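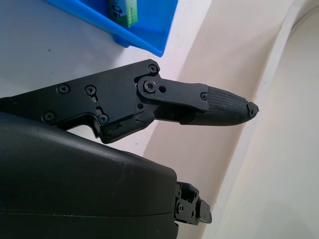 Wedetti Gripper Upkeep Kit, reviewed

The Wedetti kit is a binder, a laminated checklist, a torque driver and a bag of spare screws. It costs 102 dollars, and the driver is the only part you couldn't make yourself. I bought it anyway, after our bin-picking bench in Punbridge failed an in-house safety check for having "no written inspection routine." We had a routine. It was me, looking.

The checklist has 19 lines, to be worked through every 3000 cycles or every Friday, whichever catches you first. Most of it is sound. Power off and locked out before fingers go near fingers. Every visible screw gets checked, and a paint mark if it passes. Pads are judged by the tip, where ours fray first, and any chip or crack near a pivot goes in the log with a picture and somebody's initials. I used to file those under "character."

The binder is weaker. Assunção, the publisher, gives 42 pages to the philosophy of maintenance and one to what belongs in the bin. That page is good, mind you: fixed bin position, rim height written down, nothing tall standing beside it that the gripper could clip on the way in. We break that last rule daily.
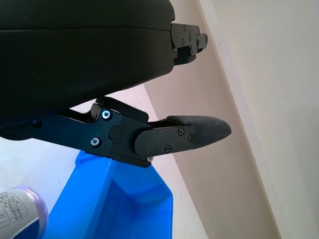
Compared with the Aketti set

Aketti's version is cheaper and has no driver, and its checklist says "inspect gripper" on a single line, like a horoscope. It does come in a nicer box.

Buy the Wedetti if you have an audit coming. Skip the first chapter, and order extra paint pens, as the one supplied dried up in March.

Four stars out of five.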